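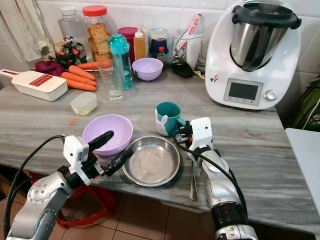
I Love Boring Servers, and I Want More of Them

Last October I spent an evening moving an old file server off a host that should have been retired years ago. It had been built by hand, patched by hand and tuned by hand, and every person who touched it had left a little something behind. A cron job here, a hosts file entry there, a kernel setting with the comment "do not remove" and no name next to it. I got it moved by 2 a.m., and I came away more convinced than ever that the best thing we can do for ourselves as admins is make our machines dull.

By dull I mean that I can delete one and get it back. The whole thing – packages, mounts, users, certificates, backup agent – comes out of a repository, and the rebuilt machine behaves like the one I threw away. When that works it's wonderful! I still get a kick out of it every single time.

The thirty-minute rule

My own test is simple. If I can't rebuild a server in 30 minutes, it isn't finished, no matter how long it has been running happily in production. At Lemside we had 31 virtual machines when I started applying this, and the first pass was humbling. The web nodes were fine. The license server took me most of a day, and the internal DNS box (the one everything else leaned on, of course) had a zone file that existed only on its own disk.

So we wrote it all down as code, one machine at a time, starting with the ones that scared us. Rustad, our little build system, runs the playbooks and complains when something has drifted. It's a plain set of scripts with a queue in front, and I'm very fond of it.

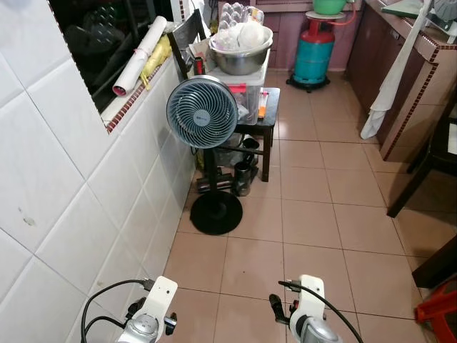 But what about the special ones?

People push back here, and they have a point. Rónán Rafferty, who I worked with on the Gidorham migration, has always argued that some servers earn the right to be special. Databases, mostly. You don't casually delete a database host, and a playbook won't give you your data back.

I agree with him about the data. I don't agree about the host. The operating system under a database is as ordinary as any other, and keeping the two apart in your head (and on separate volumes, please) makes the scary part much smaller. We rebuilt the Gidorham primary that way after a failover. The data volume was detached, the host was replaced, the volume went back on, and replication caught up while we were still arguing about lunch.

His other objection is harder to answer: writing the code takes longer than fixing the problem. Sure it does, the first time. Changing one line in a config file takes me 15 seconds, and doing it through the repository means a branch, a review and a run. I still want the branch. Six months later I will have no memory of that line, and the commit message will.

Start with one

If you have a room full of hand-fed machines, please don't buy anything yet. Pick one server you know well, build a second copy from nothing, and compare them. You'll find a missing package, then a forgotten firewall rule, then something truly strange. Ours was a startup script on Hekholm, dated 2000, that mounted a tape drive we no longer owned. I deleted it with enormous pleasure, and then went looking for the next one.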